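Incident Review: Grip Force Fault on the Bamau Arm

2022-04-02

Readers of this blog will recall that I undertook at the start of the year to publish a written account of every fault that halts work in the Tulov workshop, including those for which I am responsible. The following is the fourth such account. It concerns a gripper that continued to close after it had been told to stop, and a stop procedure that proved slower than I had stated in an earlier post.

The arm in question is the one I refer to as Bamau. It carries a two-finger gripper with printed flexible fingers, and its regular work is the handling of printed parts during fit checks. The controller software is my own, with a motor library maintained by Gijs Van Rooij. The fault occurred during a repeat-grasp test of 364 cycles, which was to run under supervision from start to finish. I was seated at the bench for the whole of the run.

At cycle 90 the gripper closed on a bracket in the normal way. The controller recorded contact and issued the hold command. The motor did not hold. It continued to drive inward, and the fingers bent well past the point at which they should have come to rest. I pressed the software stop on the keyboard, which had no effect. I then reached for the power switch, located at that time behind the bench, and cut the supply by hand. The interval between the first keystroke and the loss of power was 13 seconds according to the log. No person was hurt. The bracket cracked along one edge and was discarded.

The cause was found the following evening. The motor library reads the current drawn by the gripper motor and compares it with a limit. When a reading fails to arrive, the library was designed to repeat the last good value. On this occasion the readings stopped entirely, and the last good value was a low one, taken just before contact. The software therefore believed that the fingers were closing on empty air and went on closing them. The keyboard stop used the same communication line as the readings, and it was lost for the same reason. The line itself had failed at a connector which I had crimped poorly last May and had never inspected again.

Mr. Van Rooij was informed the same day. He agreed that repeating an old value without a time limit was unsafe, and he has changed the library so that a missing reading is now treated as a fault. I wish to record that his notes for the library had advised users to fit a separate stop circuit. I had read that advice and had not followed it.

The test was restarted on the bench after the connector had been replaced. Cycle speed was reduced and the current limit lowered for the first set of grasps.
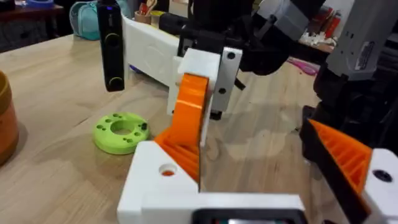 Gripper at the white arm and its bracket plate. The lime-green ring is on the table to the left.

The following measures are now in force in the workshop.

A stop button has been fitted at the front edge of the bench. It removes power from the gripper motor directly and does not depend on the controller. It is pressed once before each session, and the session does not begin unless the motor loses power.

The power switch has been moved from behind the bench to the right-hand side, within reach of the chair.

All connectors on the communication line are to be pulled, examined and reseated every 28 days. The date is written on a card kept with the arm.

The printed fingers from the failed run have been withdrawn. They show no damage that I can find, but they were bent further than they were designed to bend, and I am not prepared to rely on them.

Ilir Ristić, who operates a similar arm with a Yoshida power supply, read a draft of this account and raised a fair objection. He observed that cutting power to a gripper may cause it to drop whatever it is holding, and that for a heavier load this could be the greater hazard. I accept the point. The parts handled here are light printed pieces and a drop onto the table is tolerable. Anyone who lifts metal parts, or works with the arm above a person's hands or feet, should not copy my arrangement without further thought.

My post on the Casitness enclosure stated that the keyboard stop was "sufficient for bench work." That statement was wrong and has been struck out, with a link to this page beside it.

One matter remains open. The log shows two brief losses of reading earlier in the same run, both of which recovered without any warning being given. I have not yet determined whether the controller ought to halt at the first such loss or permit a single retry. Until that is settled it will halt at the first - an inconvenience during long tests, and one I am content to accept. Comments from readers who have dealt with the same question are welcome below.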